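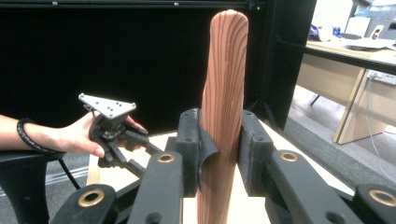
A draft standard for hand-held gripper work has been making the rounds since April, and I have now read all 146 clauses of it. The people behind it, a working group convened by Rilitz and chaired by Meinir Ellis, want labs to sign up to it before the end of the year. I think most labs should wait.

My complaint is simple. The document tells you a great deal about the paperwork around a demonstration and very little about what makes a demonstration any good. If you have a person with a gripper in hand, squeezing a piece of wood between two black fingers so that a robot can later learn to do the same, you would hope a standard had something to say about the squeeze. It has one clause on it. The clause says grip should be "appropriate to the object." There are eleven clauses on file naming.

Eduardo Rebelo, who wrote most of the file naming section, told me that you have to begin with what can be checked. A folder either has the right name or it doesn't. I understand the appeal. I also think that is how you end up with a certificate that measures tidiness. A lab could pass Rilitz on every point and still hand over a thousand recordings in which the operator grabs everything by the same spot, at the same speed, from the same side.

Take round objects. Anyone who has spent an afternoon with one of these tools knows that a smooth cylinder behaves nothing like a box. It rolls in the fingers. It tilts when the pads meet it a little high or a little low. If it tapers, the tilt gets worse. The draft puts cylinders and boxes in one class, "rigid, graspable," and asks for 50 demonstrations of the class. You could do 50 boxes and be done by lunch.

Then there is the matter of pads. Fingers wear. The surface goes rough in some places and shiny in others, and the grip changes with it. At Druswood, where Chrysanthi Sotiropoulos runs the collection floor, they swap pads on a schedule they worked out by themselves and write the swap into the log. The draft standard does not mention pads anywhere. I searched for "pad," "wear" and "surface" and got a paragraph about desk surfaces.

Two-handed work fares no better. Plenty of tasks now need a gripper in each hand, and the timing between them is most of the lesson. The working group gives this a half page, and the half page is about making sure both recordings start with the same clock. Fine, they should. But what should the second hand be doing while the first one holds? Should it wait close by, or out of the way? Is a long pause an error or part of the job? Two labs can answer those questions in opposite ways, both can claim compliance, and whoever mixes their data will be left wondering why the robot hesitates.

Nizar Harb, who sits on the group and is more patient with me than I deserve, says a second edition will cover all of it. Maybe. I remember the Muklow guidelines, which were also going to have a second edition. Labs bought the binders, sent staff to the two-day course, and still argue about what the first edition meant by "natural pace."

I should be fair about what is good. The section on operator comfort is decent. It sets a limit on unbroken sessions, it asks that people can sit if they want to, and it says cables should be routed where they won't pull on the wrist. The rule that failed attempts must be kept and marked as failures is better than decent, and I wish more labs had followed it years ago. If the group published those parts tomorrow as a four-page note, I would pin it to the wall.

What I object to is the rush to certify. Shinji Arai has proposed a trial in which three labs record the same short set of tasks under the draft, swap the results, and see whether one lab's data is any use to another. It would take a few weeks. The group turned it down on the grounds that it would delay adoption, and I find that a strange reason. Adoption of what? If the standard makes data more useful across labs, a trial would show it, and skeptics like me would have to be quiet.

Meanwhile the buyers are already moving. Xue has started asking its suppliers whether they "intend to conform," a question with only one safe answer. Small labs will say yes and spend their money on renaming folders. I would rather they spent it on new pads and an extra hour teaching people how to pick up something round.

Comments on the draft are open until the end of the month. Mine run to two pages, and most of them are about clause 31.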